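Wanted: people who don't believe a word of it

Mindbridge sells a memory course. You have probably seen the posters: ten minutes a day, sharper in a fortnight, and a smiling man holding a pencil. I have my doubts, and I would like to test them properly before I say so in public.

I am looking for 100 adults to take part in a trial this June. Half will follow the course as sold. The other half will do the crossword, or whatever they normally do with ten minutes. Both groups sit the same recall test at the start and the end.

Who can apply
Anyone over 18 who can get to our rooms at Tustex House for 2 visits. You don't need a good memory. If you have bought the course already, or work for the people who make it, please don't apply.

What you get
£140, paid after the second visit. Travel is not covered. You will also be sent the results, whichever way they fall, though I'd ask you not to expect miracles from a booklet and a set of cards.

What we don't want
Testimonials. The company says it has 1,000 of them and I have read enough to last me.

To apply, write to Vasanthi Haque at the Tustex House front desk with your name, age and the hours you can manage.

Places in the two groups are drawn by lot, and you can't swap afterwards, however much you fancy the crossword. The recall test uses photographs of dull things, because anyone can remember a tiger.

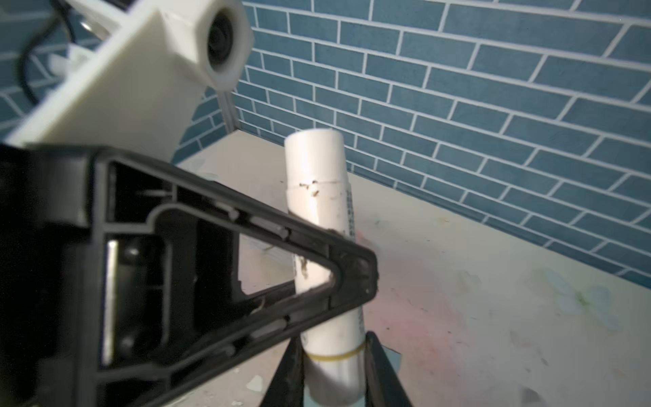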